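How to plan a walking and wildlife week on a small island (without overpaying)

Written quickly between trips, so excuse the bullet-ish style. It's the method I use for every small island now, and the example all the way through is Gakstead, as I went in March and still have the notes. Swap in your own island. The steps are the same.

What you need before you start: a paper map, the ferry timetable, a tide table if there's any coast walking, and one evening. Two evenings if you're booking for more than four people.

Step 1. Pick the ferry first, not the bed

Everyone does it the other way round. They find a lovely cottage, pay the deposit, then discover the boat they wanted carries foot passengers only out of season.

So. Timetable open. Write down every sailing in the week you want, both directions. Cross out the ones marked "subject to tide" unless you can cope with being a day late. Cross out the freight sailings. What's left is your trip.

For Gakstead that left me an early boat out and a mid-afternoon boat home. Fine. Foot passenger return was 40 pounds when I went, bikes extra, dogs free but they have to stay on deck. Cars cost a great deal more and you don't need one, the only proper road is short and the shop is at one end of it.

Book the ferry. Then look for a bed.

Step 2. Choose a base

One base or two? On anything you can cross on foot in a day, one. Moving eats half a day each time -- packing, waiting about for keys, finding out the shop's shut.

Gakstead has two settlements. The harbour, which has the shop, the pub and the slipway. And Trestwood, on the far side, which has six or seven houses, a chapel and all the birds. I stayed at the harbour and walked over to Trestwood most mornings. If I went again I'd do the opposite and carry my food across on day one. The light is better over there first thing and so are the otters.

Things to ask any host before paying:

Is there a drying room, or at least a hook near something warm
Does the price include heating (in March this matters a lot)
How far to drinking water if the supply goes off
Can they hold a food order if your boat's late
Is there phone signal in the house or do you have to go up the hill

Got an answer to all five from Caoimhe Phelan, who lets the upstairs rooms above the harbour office, inside an hour. Another place took nine days to reply and then only to ask what dates I'd said. Guess where I stayed. 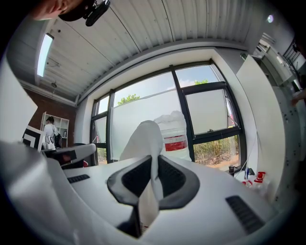 WHAT TO PACK

Short list. You will be carrying it off a boat.

Waterproofs, top and bottom. Not a poncho, it'll be over your head the whole time
Two pairs of walking trousers, no jeans
Gaiters if you have them
Boots you've already walked in
Light shoes for indoors, hosts will love you
Binoculars. 8x is plenty, 10x wobbles in wind
Head torch and spare batteries
Small first aid kit with more blister plasters than you think
Dry bag for phone and map
Flask
Cash, small notes

Leave at home: the telescope, unless birds are the whole point of the trip. Hardback field guides. Anything white.

Step 3. Sort out food before you go

Island shops are small and they order for the people who live there. Turning up with eight hungry friends and clearing the bread shelf doesn't make you popular.

Ring the shop two weeks ahead. Ask what day the delivery comes in. Ask if you can add to it. Most will say yes and box it up with your name on. I ordered eggs, milk, potatoes, butter, onions and a fruit loaf, and brought the dry stuff myself -- oats, rice, lentils, coffee, stock cubes.

Plan one meal more than you need. If the boat home is cancelled you'll want it.

The pub does food on certain nights only out of season. Ask which. Don't rely on what the website says, the one I looked at still had a summer menu up.

Step 4. Plan the walks round the tide

The bit people skip. On Gakstead the walk to the north point crosses a strip of sand and weed that goes under at high water. You have a window. Get it wrong and you're sat out on the point for some hours with whatever's in your flask.

How to do it:

Find low water for the day in the tide table. Check the table's for the right port, and check if it's in GMT or summer time. Seriously, check. Late March is when it catches people out.

Plan to start crossing well before low water, and to be back over before it turns properly. Ask locally how long the window is. It changes with springs and neaps and with the wind, and no leaflet will tell you better than the person who runs the slipway.

Write your turn-round time on your hand. I mean it, on your hand. Phones go flat in the cold.

Then fill the rest of the week with walks that don't need the tide. I do one long, one short, one long, and a spare day with nothing in it.

The four I'd do on Gakstead:

The Trestwood path. Easy, boggy in the middle, good for waders. Back in time for lunch.

The north point. As above. Seals nearly always.

The high moor loop. No path for a good part of it, compass wanted. The top is 735 feet, which sounds like nothing until you've done it into a headwind.

The west cliffs. Best walk on the island, not for kids or nervous dogs. Keep well back in wind. Ground nesting birds from spring, so stick to the marked line.

Step 5. Decide if you want a guide

For a first visit, one guided day is worth paying for. Put it at the start of the week. You'll learn where everything is and can go back by yourself after.

I went out with Ní Chonaill, the wildlife walks outfit, who do a full day for 100 pounds for the whole group. Not each, the group. So split it. They lend binoculars too. We had otter before breakfast was properly down, then a white-tailed eagle sat on a rock doing nothing for so long that we ended up eating our sandwiches in front of it.

Ask a guide three things when you book: what's the group limit, what happens if the weather's bad, and how fast do they walk. The last one matters most if you have someone slow with you. A good guide will just say.

Step 6. Do the sums

Mine, one person sharing, seven nights. Bed, ferry, food, quarter share of the guide, one boat trip, train at the mainland end. I'm not giving every line as prices will have moved by the time you read this. But make the list, in that order, and add a bit at the bottom for a night stuck on the mainland side. If you never use it, great, that's the pub money.

For a party of four we came to 2491 pounds all in. Could be done for less by camping. I've camped in March. I wouldn't.

Watch for:

Cottage prices that leave out linen
"From" prices on boat trips
Single supplements -- argue, out of season they'll often drop it
Parking at the ferry port, which can be more than the ferry
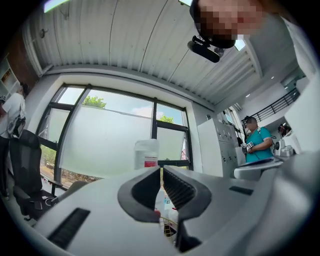
Step 7. The week before

Check the ferry company's page every day. Sign up for texts if they do them.

Download the map for offline use and still bring the paper one. The one I use for the islands is the Cutance walkers' sheet, it shows the walls and the gates which the others don't bother with. Gets soft in the rain so put it in the dry bag.

Message your host with your boat time. Message the shop too, it takes ten seconds.

Leave a rough plan with someone at home. Not every hour, just which side of the island you'll be on which day.

Look at the long range forecast if you must. It'll be wrong. The wind direction is the only thing I take any notice of, as that decides which harbour is sheltered and wether the boat goes.

Step 8. When you're there

Shut gates. Say hello to people, wave at every car, all of them.

Keep off the in-bye fields at lambing. Dogs on leads, even the good ones.

Don't fly anything over the seals. Don't walk towards them for a photo either. If heads go up you're too close, back off slowly and sit down.

Take your rubbish home with you on the boat. It all has to go back by sea anyway and it's better in your bag than in theirs.

Go out twice a day if you can. Early, and again in the last couple of hours before dark. The middle of the day is for walking, washing up and sleeping. Most of what I've seen on islands I saw before 8am or after 5.

If the boat home is cancelled

Tell your host first, before you tell anyone else. They may have someone coming into your room or, more likely, the someone is stuck on the other side and you can stay put. Then ring the ferry office and get on the list for the next sailing. Then the train company. Keep the cancelation text, you'll need to show it for a refund.

Then go for a walk. The harbour wall at Gakstead is good for turnstones in a blow, tucked in on the side away from the wind, and they don't mind you standing there.

Next page: getting to the ferry port by train, with bikes.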